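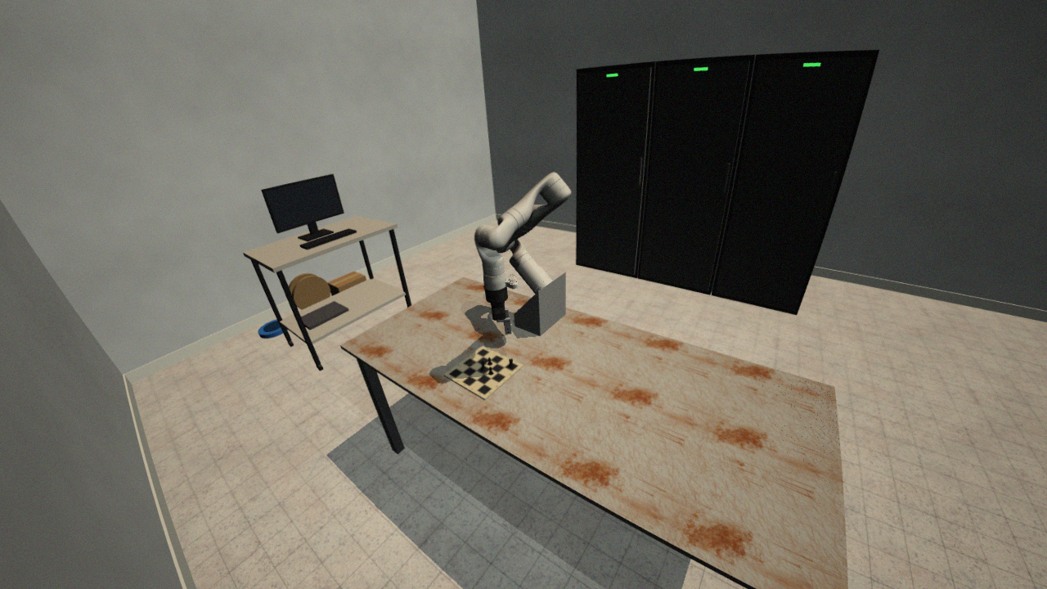

03/09/2022

Hi Hortensia,

You asked for a catch-up on the Friday night football streams before the next payment goes out, so I'll try to keep it short (you know me, I won't).

The big news is that we got the whole Reldale home schedule on air! Every kickoff went out live, with two announcers in the booth and a halftime segment the students put together themselves. The Trandby game was the one everybody wrote in about. It went to overtime, our stream stayed up the entire time, and I lost my voice somewhere in the fourth quarter and had to let Restrepo call the last two drives on his own. He was great. I'd like him on play-by-play next season and I'll move over to color, if that's okay with you.

Your grant paid for the new headsets, the second camera and the internet line up to the press box. The line was the slow part. The installer wanted to run it under the bleachers, the school wanted it along the fence, and we went back and forth on that for three weeks before the fence won. There's a little money left in that part of the budget and I'd love to put it toward a rain cover for the booth window, which leaks right over the mixing board.

We trained 18 students this season, mostly juniors. A few dropped off when basketball started and I don't blame them one bit. Three have asked to stay on through the spring and do baseball, so I'm going to let them try a couple of games with one camera and see how it looks.

What hasn't gone so well is the road games. Osero wouldn't give us a spot in their press box, and we ended up doing audio only from the visitors' side with the band right behind us. I've written to their athletic director and haven't heard back. If you know anybody over there, a phone call would really help!

Still on my list before November: the playoff rights form, a backup battery for the scoreboard feed, and getting the old games up on the archive page so the parents quit emailing me for them. The receipts are in the shared folder, except the one for the headset cases, which I'm still hunting for.

Talk soon, and thanks again for backing this.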